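Section 6: Descaling and First Boil

Applies to Veres stovetop and electric kettles 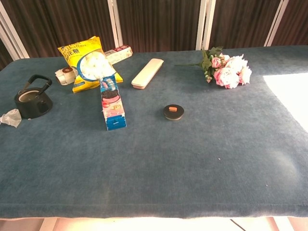 Most descaling powders promise a clean kettle in one pass. We have not seen that happen with hard water, so plan on two passes and treat any claim on the packet with some doubt.

1. Empty the kettle and let it cool. Electric models: unplug at the wall.

2. Fill halfway with cold water and add 6 teaspoons of citric acid. White vinegar also works, but the smell hangs around longer than the bottle admits.

3. Bring to a boil, switch off, and leave for 26 minutes. Leaving it overnight is a popular tip. Our bench tests at Skurnthorpe showed no gain from it.

4. Pour out, rinse twice, and look at the bottom. If you still see chalky patches, repeat steps 2 and 3.

5. Boil one full kettle of plain water and throw it away.

CAUTION: Never use bleach, steel wool, or drain cleaner. Steam from the spout can burn you even after the boil stops.

NOTE: "Limescale-proof" filters, including the Jorkutum mesh (part 863) we sell ourselves, catch loose flakes. They do not stop scale from forming. Buy one if flakes in your tea bother you, and keep descaling anyway.

If the water still tastes odd after two passes, test your tap water before you blame the kettle.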